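Heditz Opens Its Spring Seconds Sale to Everyone

LEWIS, May 17, 2025 – I've been making tableware at Heditz for seven years, and every spring I get the same question: what do you do with the pieces that don't make it into the shop? Mostly we hoard them. The back shelves are full, so we're selling more than 400 pieces at half price, and this time you don't need to be on the mailing list to get in!

I'm Rochelle Delacroix, and I run the glaze room. A "second" at our place might have a pinhole in the glaze or a printed leaf that landed a bit crooked (I like those best, and I've got a cupboard of them at home). They all hold coffee just fine.
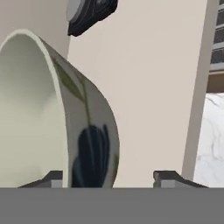

What's on the tables

Plates and bowls from the Oria line, plus the last of the Hekia mugs, which we stopped making in March. Jonas Bühler, who fires our kilns, has also agreed to part with 2 crates of his test tiles – he'd like them to go to someone with a bathroom to finish.

Good to know

Doors open at nine and we close when the tables look sad. Cards and cash are both fine. Bring newspaper for wrapping if you have it, we always run short.

Press contact: Rochelle Delacroix, Heditz | © 2025 Heditz | Back to top

Recent news
- Saying goodbye to the Hekia mug
- Oria bowls now come in a smaller size
- Evening glazing classes: new dates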